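Contra la diversión obligatoria en el estadio pequeño

Por Rocío Bustamante

Soy socia de un club de fútbol de segunda fila, el Sundeden, desde que llegué a esta ciudad, y escribo en una lengua que aprendí ya adulta, en parte en la misma grada. Pido disculpas si alguna frase me sale demasiado recta. Las palabras de fútbol fueron las primeras que supe usar con seguridad, y por eso me importa cómo el club nos habla.

En diciembre el club presentó su plan para la segunda mitad de la temporada. El documento tiene muchas páginas y casi ninguna trata del juego. Hay un concurso en el descanso, una pantalla nueva patrocinada por Trusora, una zona de música antes del partido y una aplicación, Wultico, con la cual se podrá pedir comida desde el asiento. También se anuncia que el locutor va a animar al público «en todos los momentos muertos».

Esta expresión es la que me hizo escribir. ¿Qué es un momento muerto?

El silencio también es parte del partido

En nuestro campo caben 3.579 personas. En una tarde buena vienen 2.000 y, cuando el rival es del norte y llueve, bastantes menos. En un lugar de este tamaño se oye al portero cuando ordena la defensa. Se oye el golpe del balón contra la valla y el comentario del señor de la fila de atrás, que suele tener razón. Si el árbitro para el juego, la gente discute la jugada, busca a un amigo con la mirada, come pipas. A mí me parece que esas pausas están muy vivas.

En los grandes estadios tal vez hace falta llenar el aire, porque muchos espectadores son visitantes de un solo día y esperan un espectáculo completo. No lo critico. Pero un club pequeño que imita a uno grande imita casi siempre lo más barato, es decir, el volumen. La prueba la tuvimos ya el año pasado, con los altavoces encima de la tribuna lateral. Dos vecinos de asiento, que llevaban media vida juntos en el mismo sitio, se cambiaron al fondo para poder conversar.

Entiendo el argumento del dinero. El club debe pagar el autobús, las luces, el seguro, y una entrada de nuestra categoría no da para mucho. Si Trusora paga la pantalla, bienvenida sea la pantalla. Lo que no entiendo es que la pantalla tenga que gritar. Un anuncio se puede leer también en silencio, como se leyó siempre el de la ferretería pintado en el muro.

Lo que se come y quién lo sirve

Con la comida tengo una opinión menos firme. El bar de Kocabaş está debajo de la grada principal y tiene una barra, un microondas y una cola que en el descanso llega hasta los baños. Es lenta, lo admito. Más de una vez volví a mi asiento con el partido empezado y me perdí un gol por un plato de lentejas calientes. La aplicación puede resolver esto, y para una persona mayor o con muletas será un alivio.

Sin embargo, en la cola es donde aprendí quién era quién. Allí me explicaron por qué no se saluda al antiguo presidente y cómo se pronuncia el nombre del extremo izquierdo. Si todos pedimos desde el asiento, ganaremos diez minutos y veremos menos caras. Yo propondría dejar Wultico para quien lo necesite o lo prefiera, y poner una segunda barra en la esquina del marcador, con comida sencilla que se pueda calentar en el momento.

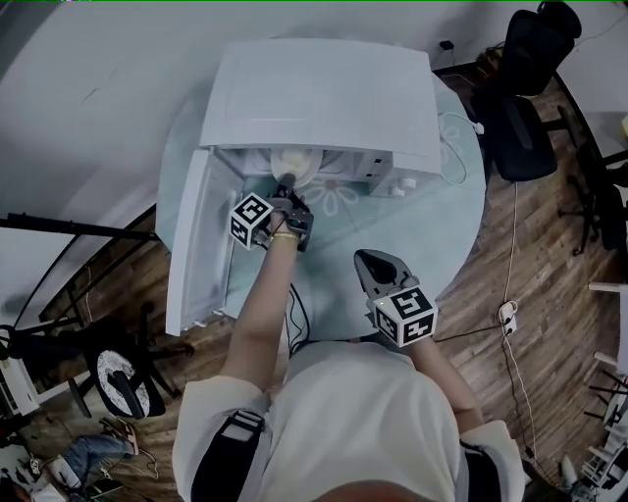 Qué pediría yo al club

Pido pocas cosas. Que la música se termine cuando los equipos salen al campo. Que el locutor diga las alineaciones, los cambios y los goles, y después descanse la voz. Que el concurso se haga, si hay niños que quieren participar, pero sin obligar a toda la tribuna a levantar los brazos.

Y pediría, sobre todo, que nos pregunten antes. El plan llegó a los socios ya impreso, con los logotipos puestos, y la reunión para comentarlo se convocó a las cuatro de la tarde, hora en la cual la mayoría está trabajando. Fui, porque pude cambiar mi turno. La directiva nos escuchó con educación y tomó notas. Todavía no he recibido respuesta, y el abono lo tengo que renovar antes del próximo partido en casa. Lo voy a renovar igualmente, en la misma fila.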